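3.2 Print editions and paper stock

The second group of works comes from the Torstead print workshop, where Sorcha Lynch and Arvo Räsänen produced book covers and loose prints for the publisher Veline. We looked at 336 items from the workshop's files. Most are two-color screen prints. Some 30 are linocuts, printed by hand on heavier paper and signed in pencil on the back.

Lynch drew her covers at full size and cut the stencils herself. Räsänen worked from small pencil sketches, which were enlarged at the Manninen copy shop before printing. The difference shows in the line: his edges are softer, and fine hatching often fills in. Both used the same inks, bought from Rudico, so color alone can't be used to tell their work apart.

Edition sizes are harder to settle. The ledger gives 90 copies for most of the prints, but several numbered sheets run higher than that. We have kept the ledger figure in Table 2 and marked the doubtful cases.

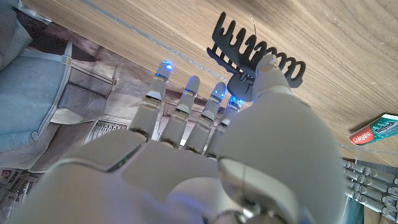
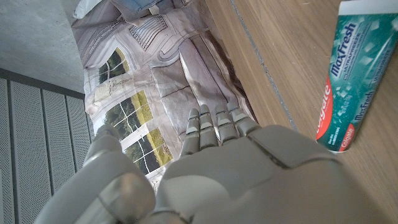
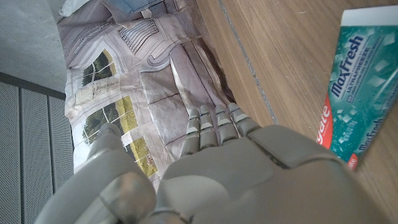 Figure 4. Robotic hand with segmented fingers, three views.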